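5 公开日部署：双臂按印演示

5.1 为什么要把系统搬出实验室

前一节给出的结果都是在关着门的房间里得到的。操作员知道什么时候不该碰桌子，也知道哪一块地板踩上去会让支架轻微晃动，久而久之大家都绕着走，绕到后来连新来的学生也跟着绕，却说不出原因。这样的环境对控制器十分友好，对结论则未必。审阅本项目中期报告的同行曾在批注里写道，系统的鲁棒性“在作者在场的条件下得到了充分验证”。我们把这句话读了几遍，最后决定当作建议处理。

Girnton 园区每年秋季有一次面向公众的开放日，各楼层的实验室轮流拿出可以看的东西。往年我们拿出的是海报。这一年 Akley 项目组报了一个实机演示：两条机械臂在桌面上协同操作一块小木块，使其在红色圆盘上取色，再移到白纸上按下印迹。选这个任务的理由有几条，写进申请表的一条是“直观”，没有写进去的一条是其余候选任务都需要用水，而场地管理方对水和插线板同处一桌持保留意见。

本节报告这次部署的过程、数据和我们从中得到的若干教训。需要说明，公开日不具备对照实验的条件：观众不是随机分组的，光照不受控，演示者为了不冷场会改变节奏。下文的数据应当按现场观察来读。第 4 节中的成功率与本节的数字不宜直接比较，虽然我们知道读者多半会去比。

5.2 场地与装置

演示设在 Poirier 楼一层的侧厅。侧厅平时用于存放折叠椅，开放日前一天折叠椅被移到走廊，走廊的消防通道因此被挡住，于是折叠椅又被移到另一间侧厅，那一间原本分给了做材料的同事。相关的邮件往来比本节长，此处从略。

装置沿用第 3 节的双臂构型，两条臂各配一只平行二指夹爪，分置于工作桌两侧。桌面为白色哑光表面，背后是素净的浅灰墙面。这一搭配在实验室里是为了简化分割，搬到侧厅后我们照样配了同色的背景。美术方面的意见认为它“像还没有装修完”。感知模块对此没有意见，它对背景的要求向来很低，越无聊越好。

上层任务编排使用 Arnska，即第 3.4 节介绍的行为调度器。Arnska 为公开日做了两处改动。第一处是把所有关节速度上限调低，调低的幅度由安全评审决定，与任务无关。第二处是增加了一个“等待”状态，供演示者讲解时使用：进入该状态后两臂退到指定位姿，夹爪张开，不再发出任何运动指令，直到演示者按键继续。这个状态在设计文档里只占一行，后来却成为全天停留时间最长的状态，具体见 5.5 节。

纸张为普通白纸，平铺于桌面，不用胶带固定。不固定是有意的。实验室阶段我们用胶带，纸一动不动，按压控制显得很出色；撤掉胶带以后，木块抬起时会不会把纸带起来，就成了一件需要控制器操心的事。项目组内部对撤胶带的时机有过争论，反对者认为应当在观众离开以后再撤。

木块本身没有任何特别之处。它呈浅木色，长方形，尺寸适合夹爪张开后的行程。早期版本我们用过一枚雕有项目名称的印章，刻工颇为讲究，缺点是每次按下去都能看出字是歪的。改用素面木块之后，印迹没有正反可言，角度误差也不再一目了然。我们在此如实记录这一改动对观感的贡献，并提醒读者，角度误差仍由末端位姿计算，没有因此变小。

5.3 任务分解

一次完整的按印由以下环节组成。右臂从桌面取起木块，移至圆盘上方，下压并停留，随后抬起。木块被转移到纸面上方，由当次指定的一臂完成下压。抬起之后，木块放回圆盘附近，两臂退到等待位姿。是否交接由 Arnska 根据目标点所在的区域决定：目标点靠近纸的左侧时，右臂在桌面中部把木块交给左臂；目标点靠右时由右臂直接完成。交接环节比直接完成慢得多，也更受欢迎，观众似乎对两台机器之间递东西有一种近乎亲属式的关切，而对一台机器独自把事做完反应平淡。

下压采用第 3.2 节的力位混合控制。接触之前按位置走，检出接触之后切换为力控，停留结束后垂直抬起。理论上，印迹应当与木块底面同形。实践中印迹的形状可以看作是对控制器诚实程度的测量：切换稍晚，木块会先蹭出一小段；抬起时若残留切向速度，末尾会拖出一道尾巴；力不够时只留下一个点或一小片淡色。我们在实验室里用力传感器的读数写出过相当平滑的曲线，纸面对同一段动作的记录则坦率得多。

从方法上讲，纸面记录有几个好处。它便宜，它按位置叠加，它不需要时间同步，并且观众看得懂。它的坏处同样明显：它不记顺序，不记是哪条臂留下的，而且一旦纸被移动，坐标就作废了。因此纸面只作为辅助证据，定量分析一律以日志为准。图 3 给出演示过程中工作桌的一个状态，两只夹爪均张开，木块斜搁在圆盘上，左侧纸面上已有若干红色痕迹。

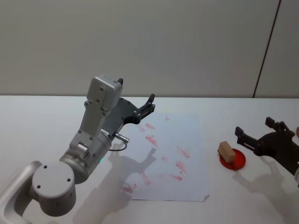 Girnton，2022年10月18日

图 3　双臂按印演示的工作桌。左臂夹爪伸向桌面中部，指间无物；右臂夹爪自右侧朝木块方向伸入。木块一端探出红色圆盘的左缘。纸面上的红色痕迹形状不一，有斑块，也有细长的拖痕。

图 3 中值得一提的首先是痕迹的形状。按照任务定义，理想的痕迹应是边界清楚的矩形，纸上却看不到这样的痕迹。散布其间的斑点与条痕颜色偏淡，方向各异，横的、竖的、斜的都有，其中上部还有一个很小的红点。就单张图而言，我们无法把每一处痕迹归到某一次尝试，也不打算这样做；对应的失败类型在 5.4 节依据日志讨论。

其次是阴影。左臂夹爪在纸的左下部及邻近桌面投下一片柔和的灰影，张开的两指轮廓可辨；右侧夹爪的影子落在它的右下方。在白色哑光桌面上，这类阴影是对比度仅次于红色痕迹的东西。第 3 节的分割网络在训练时见过阴影，但见的是实验室顶灯下的阴影，边缘硬，位置固定，与之相处已久。侧厅的光线柔和而多变，网络偶尔会把影子边缘当成纸的边缘，于是估计出来的纸比实际的略小，或者略斜。网络对此给出的置信度相当高，这也是它的一贯作风。

再次是纸的右下角，略有折起。实验室数据里没有折角，标注规范对折角只字未提，因此纸面姿态估计使用的四角模型在原则上假定了一张比现实更有教养的纸。折角对按压本身没有影响，目标点都选在离边缘较远的位置，影响的是姿态估计的残差。残差超过阈值时 Arnska 会请求重新观测，重新观测的结果通常与前一次相同，于是它再请求一次。现场处理办法是放宽阈值，这一改动在会后被写进变更记录，理由栏填的是“纸”。

最后是木块的位置。它没有完整地落在圆盘上，一端悬在左缘之外。从抓取的角度看，这不算难：悬出的部分给手指留了余地。难处在于圆盘浅而平，木块一头搁在盘上一头悬空时，底面与桌面之间可能存在一个小角度，而抓取规划假定底面水平。如果带着这个角度去按纸，先接触的是一条棱。棱在纸上留下的是线，线在观众看来也可以接受，有人认为比矩形更有表现力。

5.4 现场结果

全天共进行 23 场演示，日志记录到 178 次按压尝试。尝试以 Arnska 发出下压指令为准，凡发出者都计入，包括演示者在讲解中途误触按键引起的那些。有 5 场演示因故中断，中断前已经完成的尝试保留在统计内。入口登记的访客为 685 人，这个数字来自开放日组织方，反映的是进楼的人，其中有多少人走到了我们的桌边不得而知；咖啡在同一个方向。

我们没有报告总体成功率。原因在于现场没有事先约定什么叫成功。实验室的判据要求印迹与目标矩形的重合度达到阈值，现场换纸频繁，换下的纸未作配准，一部分还被观众要走了。观众自己的判据更宽，凡是红的到了白的上面，一般都会得到掌声。按照这一判据，系统的表现优于文献中的全部基线，我们认为这个结论不宜写入摘要。

日志足以支持的是失败类型的区分。第一类为接触检出偏晚，表现为力读数在切换前已经上升，木块在纸面上有一段短促的滑移。这类情况集中在当天较早的几场，与降低速度上限后没有重新整定接触阈值有关。我们原先认为速度降低只会使接触检测更容易，这一想法在推导上没有错误，漏掉的是滤波器的时间常数，它是按原来的速度选的。午间重新整定之后，此类失败明显减少。

第二类为抬起时带纸。木块离开纸面的瞬间，纸随之轻微移动，后续目标点因此偏离。由于纸未固定，这类失败在意料之中，令人意外的是它的后果。Arnska 在下一次按压前会重新估计纸的姿态，若估计正确，偏移应当被吸收；但如果夹爪恰好停在纸的上方，遮挡会让估计退回到上一次的值，系统便充满信心地按在纸曾经所在的地方。解决办法是要求两臂在估计前退开，代价是每次循环变长。演示者不喜欢这段空白，往往用一句“它在思考”来填补。项目组会后讨论过是否应当禁止这句话，没有形成一致意见。

第三类为交接失败。两只夹爪同时持有木块的时间窗内，如果双方对木块位姿的估计不一致，先松开的一方会让木块转过一个小角度。转角多数不影响抓持，却会传到按压阶段，成为上文所说的棱接触。少数情况下木块从指间脱落。脱落发生时现场气氛最为热烈，之后一段时间内桌边的人数总会增加，我们没有据此优化系统。

第四类暂称“犹豫”。系统没有报错，也没有前进，在重新观测与等待之间反复切换。从控制的角度，这不是失败，所有安全约束都得到满足，末端误差为零，因为末端没有动。从演示的角度，这是最糟的一类。它的来源已在讨论纸角时说明。值得补充的是，观众对犹豫的容忍程度与解说有很大关系：如果解说者保持沉默，人们会以为坏了；如果解说者也皱着眉凑近屏幕，人们会以为坏得很厉害。

5 场中断的原因各不相同，其中包括侧厅照明的定时开关。该开关由楼宇系统管理，认定房间内无人活动后即切断电源，它所依据的传感器装在门口，而所有人都站在桌边看机器。灯灭之后机械臂按规定停止，指示灯照常亮着。这件事没有列入前期的风险评估，风险评估中列入的流体泄漏、飞溅与高空坠物则一件也没有发生。

5.5 等待状态

5.2 节提到，为讲解增设的等待状态成为全天停留最久的状态。日志显示，一场演示里两臂真正运动的部分只占一小半，其余时间它们张着夹爪停在桌面上方，供人观看。我们原以为这是损失，后来的看法有所松动。

观众提问几乎都发生在等待状态。机器运动时人们看机器，机器停下来人们才看向桌面、纸和彼此。问得最多的是它知不知道自己在做什么，其次是它按得这样歪为什么不换个人来按。对前一个问题，演示者的回答随场次变化，早些时候会从状态估计讲起，到了后来一律回答“不知道”，听众满意度看上去没有下降。对后一个问题，我们引用了项目申请书中关于接触丰富任务研究意义的一段话，提问者礼貌地听完，然后又看了看纸。

也有提问对研究直接有用。一位访客问，既然纸上已经有印迹，系统为什么不看看自己上一次按在了哪里。这一问题在组内从未被提出，大概是因为日志里已有末端位姿，看纸显得多余。然而末端位姿描述的是夹爪到了哪里，纸上的痕迹描述的是木块碰到了哪里，两者之差恰好包含了抓持偏转与滑移，正是第一类和第三类失败的成因。第 6 节讨论的视觉残差反馈即由此而来。提问者没有留下姓名，我们在致谢中以“公开日的一位访客”相称；按其外貌判断，他当时应在上小学。

等待状态的另一个副作用涉及安全距离。两臂静止时，人们倾向于靠近，把手伸过隔离带指给同伴看某一处痕迹。Arnska 的区域监测会相应延长等待，直到手收回去。由于总有人在指，等待便总在延长，有一场因此只完成了很少几次尝试。我们考虑过加高隔离带，最终的做法是另备一张换下来的纸放在旁边，让人随便指。这一措施成本极低，效果超过了当天其余全部软件改动。

5.6 对方法的影响

公开日之后，我们对系统作了以下修改，并在后续实验中保留。

接触检测的滤波参数改为随速度上限自动缩放，不再手工整定。手工整定的值此前写在一份共享表格里，表格有两个版本，两个版本都标为最终版。

纸面姿态估计由四角模型改为边线拟合，允许任一角缺失。训练数据中补充了折角、卷边以及带有夹爪投影的样本，其中折角样本由组内人员手工折成。起初折得过于工整，近乎等腰，网络学会了识别工整的折角，遇到随便一折的纸仍然犹豫，于是又补充了一批在背包里放过的纸。

等待状态由附加功能升为正式状态，具有自己的进入条件、退出条件与超时处理。代码评审时有人指出，一个什么也不做的状态，其实现居然长于按压本身。评审予以通过。

交接环节增加了松开前的一次微小回拉，用以检查双方是否都已夹稳。回拉的幅度很小，观众一般看不出来；看得出来的人会认为两条臂在争抢木块。我们没有找到既能检查又不显得小气的动作。

速度上限维持公开日的设定，没有恢复。恢复需要重新提交安全评审，下一次评审窗口在一月，届时本文应已投出。因此第 6 节的全部实验都在较低的速度下进行，循环时间偏长，与第 4 节对比时应考虑这一点。

5.7 局限

除 5.1 节已经说明的以外，还有几点。其一，演示者均为项目成员，熟悉系统的脾气，会在觉得要出问题时提前按下等待键。日志能看到按键，看不到直觉，因此现场的失败数应视为经过人为削减。其二，观众的存在改变了操作员的行为，操作员比平时更愿意选择靠右的目标点，以避开交接，直到有人要求看交接为止。其三，失败类型由日志自动划分后再由人工复核，复核者与编写划分规则的是同一批人，一致性自然很高。

纸面记录没有得到充分利用。换下的纸中留存的部分已经扫描，但缺少更换时刻的记录，无法与日志逐次对齐。后续部署将在每张纸的背面写上编号。这一做法在项目启动时就有人提议，会议纪要里记为“待定”。

素面木块掩盖了角度误差的问题，审稿意见多半会提到。我们已着手制作一枚底面带有非对称标记的木块，第一版刻好之后发现标记在旋转半圈后与自身重合，第二版正在刻。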